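Workshop & Craft Room > Storage > Small Parts

Home | Guides | Materials | Ask a Question | Newsletter

Sorting small parts into a divided box

By Ayuba Ankrah

A divided plastic box is the cheapest way to keep screws, offcuts of wire, beads, fuses and other small things in order. Most people buy one, tip everything in and find six months later that it is no better than the biscuit tin it replaced. The method below takes an evening for a medium-sized box and keeps working with very little upkeep.

What you need

A lidded box with internal dividers
A pale work surface, or a white sheet to put over a dark one
A couple of shallow saucers or jar lids
A soft brush, 27 mm or so across
Paper labels and a pencil
A damp cloth and a dry one

Choosing the box

Get one you can see through. I have used a Ledow and a Foulkes and either will do. Check that the dividers reach right up to the underside of the lid. If there is a gap, small washers will travel from one compartment to the next whenever the box is carried on its side. You can test this in the shop by closing the lid on a strip of paper laid across a divider. If the paper pulls out freely, choose another box.

Removable dividers are useful for long items but they do work loose. If yours are removable, push each one down hard before you start filling.

Step 1. Empty and clean

Tip the contents out on to the work surface, a compartment at a time if the box is already partly sorted. Brush out the corners, wipe with the damp cloth, then dry it. Don't use white spirit on clear plastic, as it can turn it cloudy.

Step 2. Make rough piles

Sort by what the thing is used for before you sort by size. Picture hooks and picture wire belong together even though they are nothing alike. Anything you can't identify goes in a saucer. Leave the saucer until the end and don't let it hold you up.

Step 3. Split the piles

Now divide each pile by size. Stop when a further split would leave you with only a few items in a compartment — it is quicker to pick through a mixed dozen than to remember which of two neighbouring squares holds the slightly longer ones.

Step 4. Fill the box

Put the things you use most along the front edge and the heaviest at the back, nearest the hinge if there is one. Fill each compartment no more than two thirds full. Fingers need room to get in, and an overfilled square spills into the next one as soon as the lid is lifted.

Step 5. Label

Write in pencil first and live with it for a week or two. Once the layout has settled, go over it in ink. I keep the labels on the front base and draw a plan of the rest on a card, which I slide underneath. 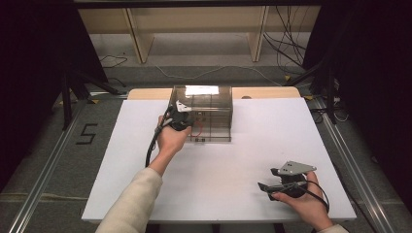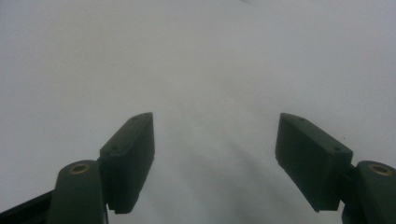 Wire needs a little more thought than screws do. Short lengths spring about, and they lie across whatever else is in the box. A thin red wire like the one near the lower front of the clear box is easy to spot through a smoky lid, but grey or clear-coated wire disappears. Wind each length round two fingers, twist the end over the coil and give it a compartment to itself. Anything that won't coil small enough should go in an envelope in the drawer.

Keeping it in order

Keep one compartment empty for strays. Drop odd bits in there during the week and put them away when it fills up. Mine takes nearly 5 minutes to clear. If the same kind of item keeps turning up among the strays, it needs its own square, so rub out a label and move something.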